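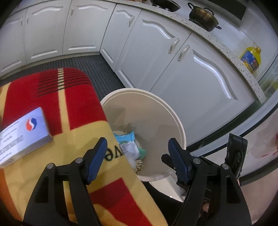
Pesutton Kitchen Waste Project
Progress report to the Bratari Fund, 9 August 2024

Thank you again for your patience over the spring, and for the kind note that came with the second payment, which we pinned up by the kettle! The food scrap pickup has now been running in Pesutton since March, and six streets are signed up, two more than we promised you.

Ametepe Lane was slow to get going (the leaflets went out with the wrong pickup hours, our fault entirely), but nine households there have joined since we reprinted them. Plastic wrappers are still getting in with the peelings, so we're redoing the sorting sheet with bigger type and fewer words.

The compost goes to the Zelolau allotments, where the squash growers have been very generous with their opinions and their squash. We have four months of hauling costs left in the budget and would love to talk about winter whenever it suits you.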